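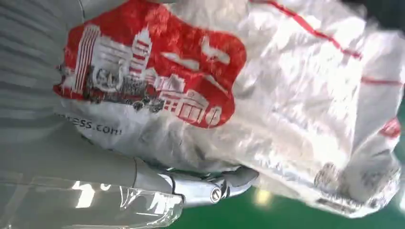 Fig. 1. Plastic bag, white with red print.

Section 7. Setting Up Shipping Rates in Tunard

The Stoltus plug-in promises "accurate postage at checkout, every time." Treat that as a hope. The rates it shows are only as good as the weights you type in, and the default weights are bad.

Before you start
Turn off automatic rates in your shop. If both systems run together, the buyer sees two prices and will pick the lower one – which you then have to honor.

1. Open Settings, then Shipping, then Rate Source.
2. Choose Table. The option marked Smart guesses the weight from the product title. We tried it on 1,488 old orders and would not use it again.
3. Enter your ship-from ZIP code and press Save. The page gives no message when it saves. Reload it and check.
4. Under Packaging, delete the sample sizes and add your own. Enter outside measurements for boxes. For bags, enter the size when filled.

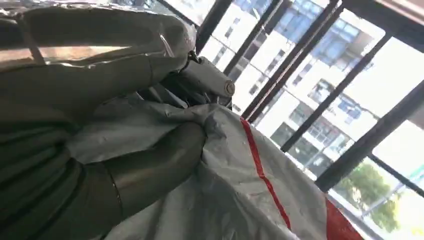
Fig. 2. White sheeting, bunched.

5. For each package type, fill in the empty weight. Leaving this blank counts as zero, whatever the help bubble says.
6. Add product weights. You can import a spreadsheet, but the import drops decimals without a warning. Enter ounces as whole numbers, rounded up.

Note: Version 2 of the Rumgate add-on claims to fix the decimals. Aiguo Xiao tested it for this guide and still lost some 13 of them in one import.

7. Press Recalculate. Large shops may wait a while, and the progress bar means very little.
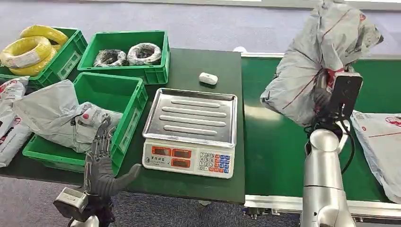 Photo: Zixuan Zhong

Checking the result
Place a test order to an address in your own state and another to the far side of the country. Compare both prices with the carrier's own calculator. If they match to the cent, run a third test with more than one item in the cart. Tunard likes to add a full package weight for every item, and a single-item test will never show it.

CAUTION: Do not press Apply to All Zones until the tests pass. There is no undo.

If a price looks too low, the usual suspect is a missing package weight. Go back to step 5 before you write to support, who will
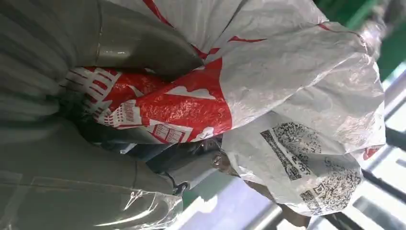

ask you to do that anyway, and then to clear your browser cache. The cache has never once been the problem for us – but clear it, or the ticket stalls.

Overseas rates come from a separate table, named Luo in the menu. It is covered in the next section. Leave it switched off for now.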